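Maribel Marulanda has rented in Cludlow for long enough to distrust the word "scheme". When the council announced its furnished-lets register, she read all 38 pages of it.

"It says a home must be 'fit for ordinary living'," she says. "Whose? I asked. They sent me the same page again."

The register, run by Skidberg, charges landlords £58 a year. Marulanda expects tenants will end up paying it. I put this to Illia Kovalchuk, who speaks for the firm, and he called it "a fair worry". Would he rule it out? "I can't speak for landlords."

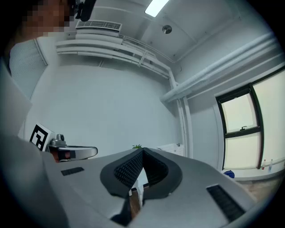
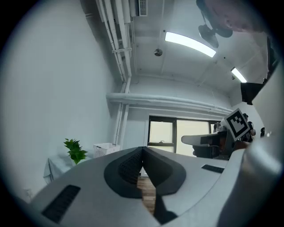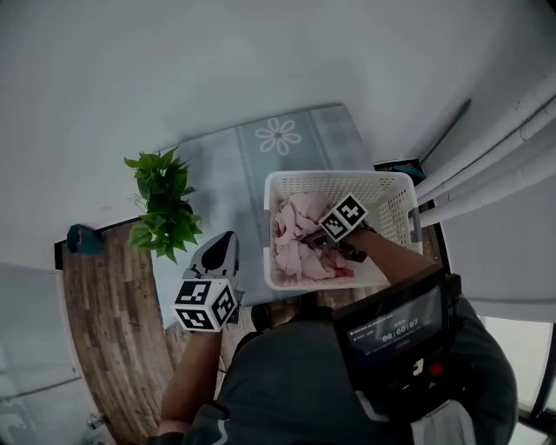
## What the checks cover

Kovalchuk points to 3,146 homes signed up by August 6, 2024. How many had been inspected? He promised to find out, and I am still waiting.

Marulanda's own flat passed on paper. "They ticked the heating. It was February and I was in my coat," she says. She has asked for a second visit, this time with someone who will touch a radiator.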